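3. Keeping the oven off: what households at the four sites did

3.1 Setting and what we asked

The sites were Firkum, Cindell, Brunton and Ovier. All four libraries run a cookbook shelf and all four agreed to let us put a flyer in the slow cooker titles. We ended up with 40 households that kept a cooking log through the warm weeks and then again in January for comparison. Ten more started and dropped out, mostly in the first week. Their pages are not used here.

The log was short on purpose. What was cooked, which appliance, when it went on, when it was eaten, where the recipe came from. One line at the bottom for anything else. People wrote in that line a lot more than we expected and much of this section leans on it.

Recruiting through a cookbook shelf gives you people who borrow cookbooks. Known problem, see Section 5.

3.2 Oven use by season

The plain result first. Oven use dropped in the warm weeks at every site. Stovetop use dropped too, but less, and mostly at the evening meal. Slow cooker use went up at three sites and stayed flat at Ovier, where many of the households had a covered porch and moved to the grill instead. A couple of the Ovier households ran the slow cooker out on the porch as well, on an extension cord, which the logs count as slow cooker and not as outdoor cooking. We went back and forth on that coding. Left it.

Breakfast didn't change. Nearly all of the shift is at dinner, and within dinner nearly all of it is meat dishes and beans. Baking is the odd one. It fell in the heat but it did not move to another appliance, it simply stopped, and bread and dessert were bought or skipped. One Brunton log has "no cake till it cools off" written across a whole week.

3.3 Start times

Slow cooker meals went on early. The usual pattern was prep the night before, pot in the refrigerator, pot into the base before leaving the house. Households with somebody home during the day started later and used the high setting more. That group also lifted the lid more, going by the notes, and a few complained that dinner ran late. We can't say one caused the other from a paper log.

Start time was the cleanest variable we had and it held up on re-reading. Eating time was messier. People wrote "6ish" or "when ready" and we rounded to the hour.

3.4 Where the recipes came from

We had guessed that the borrowed cookbooks would supply most of the meals. They did not. The book was read, often cover to cover according to the notes, and then cooked from once or twice. After that the household went back to dishes it already knew and fitted them to the pot. Chili, pulled pork, chicken with salsa, a pot of beans. The median household cooked 2 recipes straight from the borrowed book over the whole loan period.

What the book seems to do is teach ratios. How much liquid to leave out, which cut holds together, when dairy goes in. Notes from Cindell are especially clear here, several of them copy out the liquid rule on the inside cover of the log. So circulation counts tell you little about the cooking that follows, and a book cooked from twice may still have changed a month of dinners. We come back to this in 3.7.

3.5 Shopping

Shopping was not in the original log. It was added after the pilot becuase people kept mentioning it. The added line asked only whether the trip was planned for the meal or the meal was planned from the trip. In the warm weeks the second answer became more common. Shorter trips, fewer of them, and more meals built from cans and the freezer.
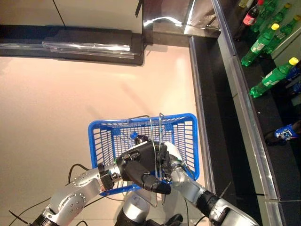 Figure 3. Shopping basket beside a low shelf of soft-drink bottles.

Canned tomatoes, canned beans, broth and jarred salsa make up most of the named pantry items. Frozen vegetables come next, though some cooks had been told by the book to thaw them first and disliked the extra step. Fresh herbs are almost absent from the warm-week pages. In January they are absent too, so we don't read anything into it.

Cost was not asked. A few households wrote prices anyway. Not enough to use, and no two wrote them the same way.

3.6 Heat in the kitchen

The reason for all this, on paper, is to keep heat out of the house. We did a small side check. In 18 of the homes we left a basic thermometer on the kitchen counter, away from the stove and out of direct sun, and asked for a reading before cooking and one when the food was served. Oven evenings showed a rise in almost every home. Slow cooker days showed little, and often what rise there was looked like the normal afternoon climb.

Caution on this. The two readings are hours apart on a slow cooker day and much closer on an oven day, so they are not like for like. Some kitchens had a window unit running, and we did not ask for that to be turned off. Fans, open doors, a dryer in the next room. The check supports what people told us, that the kitchen felt better, and it should not be pushed further than that.

Comfort comes up in the notes even in homes with central air. So does sound. More than one cook at Firkum liked that there was no fan or timer going at dinner time, and we had no column for that.

3.7 What got repeated

Repeat cooking is the measure we trust most. A dish made once could be curiosity, or could be us, the log sitting there on the counter. A dish made three or more times is a habit. By that rule beans came first, then shredded chicken, then chili. Soups were tried widely and rarely repeated in the heat. Whole roasts, same. Slow cooker desserts were tried by a handful of homes and repeated by none of them.

Leftovers matter more than the dish itself. Repeated dishes were nearly all ones that turned into something cold or fast the next day — tacos, a salad, a sandwich. Roughly 40 percent of the repeated dishes had a next-day use written beside them, and that is probably low, the log never asked for it. Dishes with no second use mostly vanished after one try, however well liked. "Good but too much of it" is a typical entry.

This fits with 3.4. The households were working out a way to cook once and eat twice during hot weather, and the book helped with the first part. Few of the books on the four shelves have anything on the second. We checked the indexes of those still on hand and found leftovers listed in some, usually as a storage note with no recipe attached.

3.8 January pages

The second round was thinner. Entries are shorter and more lines are blank. Oven use came back at all sites, baking came back with it, and soups finally got repeated. Slow cooker use did not fall back to where it had started, though. It settled somewhat above the early pages from before the heat, with Brunton the highest and Ovier the lowest.

Whether that is a lasting change or just a winter pattern we cant tell without another year. The slow cooker is a cold-weather appliance for plenty of people and always has been. Several of our households said they'd never thought of it as a summer thing until the flyer. That may be the main effect of the whole project, a nudge about when to take it out of the cabinet, and it would be cheap for a library to repeat with a display moved up by a season.

Logs were coded twice. Disagreements were mostly over mixed meals, for example beans in the slow cooker with rice on the stove, and these were entered under both appliances. The coding sheet was last corrected on 25th February and the counts in Table 2 use that version.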